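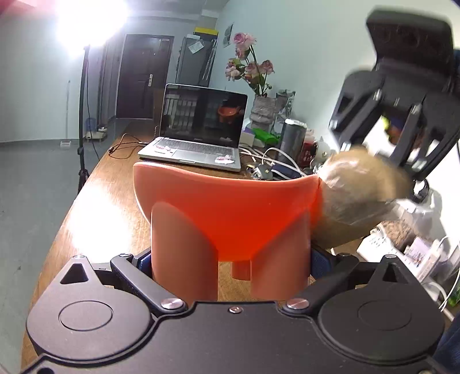

Frequently Asked Questions

Selling and buying at Zeleke Resale

Last updated in June. If your question is not covered, email the front desk or call during store hours. Most emails get an answer the same day.

Bringing items in

What do you take?

Housewares, small furniture, kitchen items, lamps, picture frames, children's furniture, toys, garden pots and holiday decorations. We also take craft supplies if the package is unopened or the set is complete.

What don't you take?

Clothing, shoes, mattresses, pillows, car seats, cribs, bike helmets, large appliances, encyclopedias, tube televisions and anything that has been recalled. We stopped taking DVDs last year. We do take vinyl records, but only up to one box per visit.

Do I need an appointment?

Not for two boxes or fewer. Come to the side door on the parking lot between 10 a.m. and 3 p.m. on any day we are open. For more than two boxes, or for any piece of furniture you can't carry by yourself, book a slot on the website first. Slots are 30 minutes long.

Can you pick up from my house?

Only for furniture, and only inside the city limits. The pickup fee is $18 per trip and is taken out of your first sale, so you don't pay it up front. If nothing sells, we send you a bill for it at the end of the selling period. Pickups are arranged by Abhishek Bhatt, and he will need photos of the piece and the measurements of the widest part. Please tell him about stairs.

Do things have to be clean?

Yes. We can't wash items here. Wipe down plastic and wood, run dishes through the dishwasher and vacuum anything with fabric on it. Boxes that smell of smoke or mildew are sent back without being sorted.

Do you take chipped or scratched pieces?

Light scratches are fine on most things. Chips are not accepted on plates, cups or bowls meant for food. For furniture, tell us about loose joints and missing screws when you drop off. We put it on the tag, and buyers are usually fine with it if the price is right.

How do I know what you turned down?

Small drop-offs are sorted while you wait. For booked slots we sort within six days and send you a list. You then have a week to collect what we didn't take. After that it goes to the Drarkside thrift store, which picks up from us every other week.

Prices and payment

Who sets the price?

We do. You can ask for a minimum price on any item we expect to sell for more than $40. Write it on the drop-off form in the column marked "Floor." We may decline the item if the floor is too high for our customers.

What is my share?

You get 50 percent of the selling price on items under $100 and 60 percent on items at $100 and up. The share is figured on the price the item sold for, after any markdown.

How do markdowns work?

Items stay at full price for 30 days. They drop 20 percent for the next 30 days and 50 percent for the last 30. Items with a floor price are never marked below it. Holiday decorations follow a different schedule, printed on the back of the form.

When do I get paid?

Payments go out on the 15th of each month for everything sold the month before. You can choose a check, a bank transfer or store credit. Store credit is worth 10 percent more than cash. We don't send checks for less than $5. Smaller balances carry over.

My check never came. What now?

Check your mailing address in your account first. This is the cause most of the time. If the address is right, write to Nayara Siqueira, who handles seller accounts, and she will cancel the check and issue a new one. Please wait until the 25th before writing.

How do I see what has sold?

Log in with your seller number and the last four digits of your phone number. Sales show up the next morning. Seller numbers issued before we moved to the new system have three digits, so if yours is 455, type 00455.

What happens to things that don't sell?

On the form you choose between "return" and "donate." If you choose return, you have 10 days after the end of the 90-day period to pick the items up. We send one reminder by email. Items left after the 10 days become the property of the store.

Buying

Can you hold an item for me?

Yes, for 24 hours, with your name and phone number. We don't do holds on the first day an item is out on the floor, and we don't hold items at the 50 percent markdown.

Do you accept returns?

Lamps and anything else with a plug can be brought back within three days if they don't work. Everything else is final sale. There is an outlet next to the register where you can test electrical items before you pay.

Do you check children's items?

We look each one up against recall lists at drop-off and don't put it out if we can't identify the model and it is a type that is often recalled, such as high chairs and strollers. Simple items like stools, step-ups, play dishes and toy boxes are checked for cracks and sharp edges. Please look them over yourself too, and check the weight limit if one is marked on the piece.

Do you deliver?

We don't. Grellent Movers will deliver from our store, and you book and pay them directly. We can keep paid furniture for up to five days while you set that up.

Can I buy online?

A few larger pieces are listed on our website. You can pay there and collect at the store. Small items are not listed.

Visiting

Where are you?

493 Zalitz Avenue, on the ground floor. The entrance for shoppers is on the street. The entrance for drop-offs is on the parking lot side, past the loading dock. Parking is free for two hours. The spaces along the fence belong to the dentist's office next door, and cars left there do get towed.

What are your hours?

The store is open 10 a.m. to 6 p.m. Drop-off ends at 3 p.m. We close for two days twice a year to count stock, and those dates are posted on the door and on the website.

Is the store wheelchair accessible?

The main floor is, including the restroom. The book loft is up a short flight of stairs. If you tell us what you are looking for, someone will bring books down to you.

Can I bring my dog?

Leashed dogs are welcome, except in the glassware room.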